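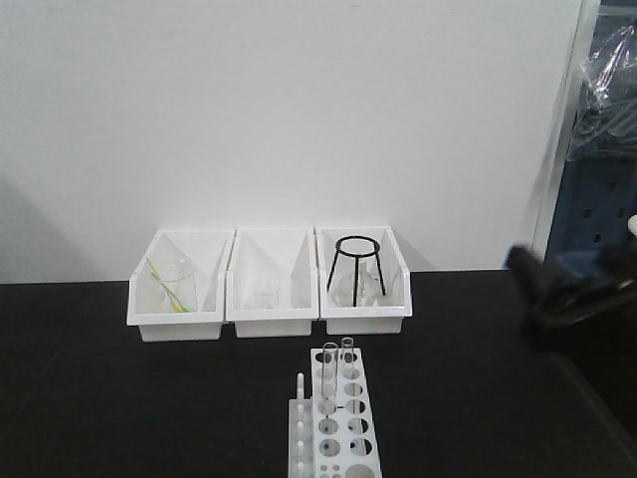 Sorting Small Glassware and Supports Into Open Bins

Workshop tips: storage and bench layout

A home workshop that handles finishes, dyes, glues or water tests collects laboratory glassware quickly. Beakers, flasks, stirring rods and tripods are cheap, easy to clean and more accurate than jam jars, but they store badly. They roll, they chip each other at the rim, and clear glass is hard to see on a crowded bench. The method below uses open plastic bins at the back of the bench and a rack at the front.

Choosing the bins

Use open trays with slanted sides and a tall back. The slant lets a hand reach in at an angle without striking the rim of a beaker. The tall back keeps long items from scraping the wall.

White bins on a dark bench top are easy to find, but a white interior is a poor background for clear glass. A short beaker in a white bin shows only as a faint outline. Two remedies work:

Line the bin with a piece of dark felt or shelf liner, cut to the floor of the bin.
Put a band of colored tape on the front of the bin and write the contents on it.

Labels are needed in any case with opaque fronts. The lower part of whatever is inside cannot be seen from a seated position.

The bins used for this page are the small size. The Nedby tray is deeper and holds taller glass, but its front lip is high and hides a short beaker completely. Either will do. Do not mix the two in one row.

How many bins

Three bins are enough for one bench. Sort by how the item is used:

Bin 1, left: stirring and mixing. One beaker, plus rods or sticks.
Bin 2, middle: measuring and small quantities. One small beaker.
Bin 3, right: supports and the vessels that go with them. Tripod, flask or large beaker.

Reverse the order if you work left-handed. Resist adding a fourth bin for miscellaneous parts. It fills within a week, and the items in it are then lost.

Placing the bins

Push the backs of the bins against the wall and set them side by side with the edges close together. A wide gap collects rods, caps and droplets. Check that each bin sits flat. A bin that rocks should be exchanged or packed with a rubber foot at the low corner.

Leave the front of the bench clear to a depth that takes your forearm. Glassware in use stays in this area and returns to a bin only when clean and dry.

Rods and sticks

Thin plastic rods in bright colors are easier to find than glass ones and do not scratch the inside of a beaker. Yellow and green both show well against white. Assign a color to each type of material and keep to it. In this workshop yellow is for water-based products and green is for everything else.

Stand the rods in a beaker placed toward one side of the bin, with the tips leaning over the rest of the tray. A light beaker can be tipped by long rods if all of them lean the same way. Cross them, or cut them down. Plastic rods cut cleanly with side cutters; finish the end with 220-grit paper.

Do not put plastic rods in solvent without testing one first. Leave the test rod overnight in a covered jar and check for softening, swelling or loss of color.

Beakers and flasks

Store beakers upright. Stored upside down, the rim carries the weight and chips. If dust is a concern, lay a square of lint-free cloth over the top of the bin.

One vessel per bin is the safe rule. Two beakers side by side in a hard plastic tray will touch each time the tray is moved. Where a second vessel must share, put a folded cloth between them.

A round-bottomed flask needs a cork ring or a ring of pipe insulation to keep it from rolling. Cut a length of foam insulation, bend it into a circle and join the ends with tape.

The graduations on a beaker are a guide only. Use a cylinder or a scale for any mix where the ratio matters.

Tripods

A wire tripod with a ring top takes more room than its weight suggests, as the legs splay outward toward the feet. Measure across the feet before buying a bin. The space between the legs can hold a glass vessel, provided the vessel goes in first and the tripod is lowered over it. To take them out, lift the tripod straight up and set it aside before touching the glass.

Check the wire feet for burrs. A burr will score a plastic bin and can scratch glass. Plastic caps sold for wire shelving fit most tripods of this kind; remove them before the tripod is used with heat.

Never return a tripod to a plastic bin while it is warm. Let it cool on a ceramic tile.

The test tube rack

Keep the rack at the front of the bench, outside the bins. A perforated plastic rack with holes in more than one size will take tubes, pipettes and small brushes. Set the rack with the smaller holes toward you and use these for narrow items, so that a sleeve passing over the front does not catch on a wide tube.

Wipe the bench under the rack at the end of each session. Drips fall through the open holes and dry there out of sight, and on a black surface a clear varnish drip is visible only from a low angle.

Cleaning

Wash glass by hand in warm water with plain dish soap, using a soft bottle brush. Rinse twice, the second time with distilled water if your supply is hard.
Drain on a folded towel or a peg rack.
Wash the bins once a month. Slanted sides hold a line of grime where they meet the floor of the tray; an old toothbrush clears it.
Wipe the bench top with a damp microfiber cloth, then a dry one. Dark, slightly shiny tops show streaks if left to air-dry.
For water spots on glass, soak in white vinegar for an hour and rinse.

Use a Grustlow nylon brush or similar. Avoid brushes with an exposed wire tip.

Safety

Glassware used for finishes, dyes or chemicals must not go back to the kitchen. Mark the bottom of each piece with a dot of enamel paint. Discard any vessel with a chip, a star crack or a deep scratch, and do not heat it one last time. Wrap broken glass in newspaper, tape the bundle and write GLASS on it before it goes in the trash.

Page revised 5 Apr 2020. Tripod section expanded; rod colors added.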